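2018-05-19

The river came over the lower road in Plesham again this week, and my aunt Irén Major had to leave her house for two nights. She is fine, only tired. The water stopped in the cellar, but it took all her potatoes and the old washing machine.

On the radio they said roughly 500 people were moved out of the valley.

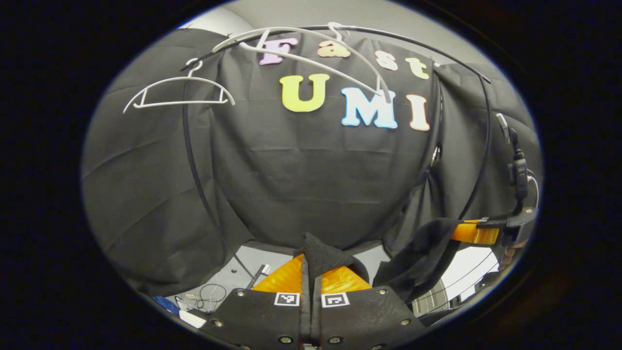 My cousin Zsolt drove there with a pump on the second day. In January we had the same road closed for a week, and then the town promised a new drain — I did not see one yet. If you live near Barta, please check on your older neighbors. The bus is still not running.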